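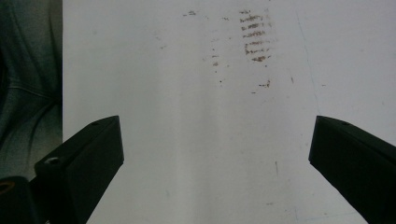

Bench 2, paper cover, left side, with the green-gray cloth beside it.

WORKBENCH AND FLOOR INSPECTION — Room 106, Stistcombe
Inspector: Mechthild Aebischer
Date: 2026-08-26
Form: Trundudex bench sheet, short version

Marks: OK / FIX / ASK. A mark of ASK means I was given an answer and would like a better one.

1. Work surface covered
OK. White paper, laid flat. I still don't see what the paper is protecting. If it's the wood, a spill goes straight through paper. If it's the work, fine, but then somebody should say how often it gets changed. The sheet says "as needed," and I have never met anyone who needed to.

2. Cover secured at the edges
ASK. I was told it doesn't slide. Show me the tape or the clips next time and I'll mark it OK.

3. Cloth and loose fabric kept clear of the work area
FIX. The green-gray cloth is right up against the left border of the white surface and seems to run a little way under it. Fold it and put it on a shelf. Anything soft next to a bench gets pulled along with a sleeve sooner or later, and the paper goes with it.

4. Surface clean
FIX. Small dark marks and specks on the paper between the blue box and the blue bottle. I was told they're "just marks." Maybe so. Change the sheet, and if they come back in the same place we'll know more than we do now.

5. Bottles capped and labeled
OK on the cap, ASK on the label. The bottle is upright with a white screw cap on it. There's a small printed area on the front, but the form wants contents and an opening date that can be read from a standing position, and I'm not going to kneel. The Fankhauser marker pens are in the drawer for exactly this.

6. Cartons closed or removed
FIX. Blue cardboard box on the left of the table, flaps open. An open carton on a bench turns into a trash can within a week. Close it or flatten it. The barcode label should stay readable so stores can match it to order 291.

7. Cables routed away from the front edge
FIX. One thick black cable goes off the near edge of the table, where the person at the table has their legs. Another trails toward the right side. I have written this up before — the answer last time was that people know it's there. People know stairs are there too.
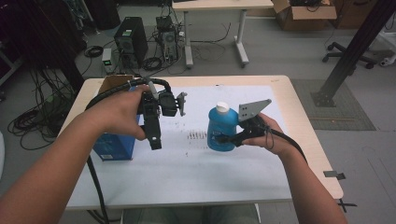
FLOOR BEHIND THE BENCH

8. Computer equipment closed and off the walkway
FIX. The tower is standing upright, no complaint. The smaller case has its side panel open. Put the panel back on.

9. Wiring bundled
FIX. It's a tangle. There are ties hanging from the underside of the table at the right front, so the supply of ties can't be the problem. Trim or tuck those as well.

10. Indicator lights
OK. Small white device, green light on. Green means whatever the maker says it means, so please leave the manual in the room.

11. Tags at bench edge
ASK. Gray tag sticking out at the right front edge. Is it an inspection tag? If so, ours or the Clillari one? Only one of those counts on this form.

FOLLOW-UP
Items 3, 4 and 6 can be done in 8 minutes and I'd like them done before lunch. Item 7 needs a cable channel, which I'm told is on order. I was told that at the last inspection too. Next visit in October, and item 7 will be the first thing I look at.

Signed: M. Aebischer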